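Residents > Newsletters > August > Building Services

Changes to the Shared Laundry Rooms at Femel Court

Beginning in August, the shared laundry rooms at Femel Court will operate under a revised schedule. The change follows the spring survey of residents, to which 298 households replied. Most of those who wrote to the Building Services Office asked for longer evening hours and a clearer system for reserving machines.

The rooms in the Jameck and Siliņa wings will open at 6:00 a.m. and close at 11:00 p.m. The last wash must be started no later than 9:30 p.m. The room in the Pruveck wing will keep its present hours until the new ventilation fan has been installed and inspected. Residents of that wing may use either of the other rooms in the meantime, and their key cards have been updated.

Reservations may be made up to 200 hours in advance through the residents' page or at the front desk. A reservation that has not been taken up within 15 minutes of its start time will be released. Households without internet access may continue to use the paper sheet – desk staff will enter those bookings each morning.

The Office also reminds residents that hand washing and soaking should be done in a tub or basin and not in the utility sinks. The sink drains in two of the rooms were blocked repeatedly over the winter, and clearing them came to $3,120. This amount was met from the general maintenance fund and will not appear on individual statements. 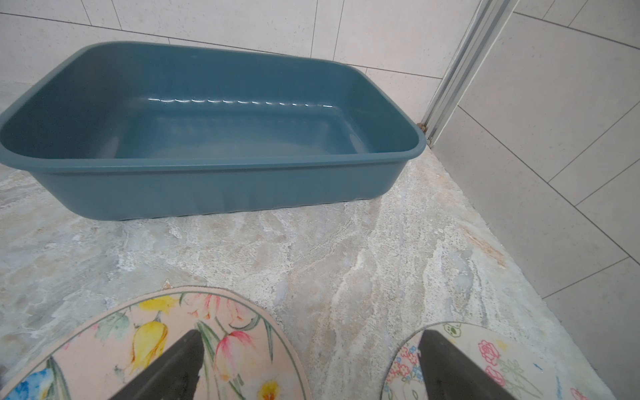

A plastic tub of the kind suitable for soaking and hand washing.

Items left in the machines after a cycle has ended may be moved to the folding table by the next user. Items still unclaimed at closing time will be taken to the front desk, where they will be held for 30 days. Detergent, drying racks and personal tubs should be labeled with the apartment number if they are kept on the shelves. Unlabeled articles will be removed at the end of each month.

The price of a wash is unchanged. Dryers will now run in 20-minute periods, and the card readers will show the remaining balance before each period begins. Cards can be loaded at the front desk with any amount up to the present limit of $300.

Comments on the new schedule may be left at the front desk or sent through the residents' page. The Office will review the hours again before the winter schedule is set.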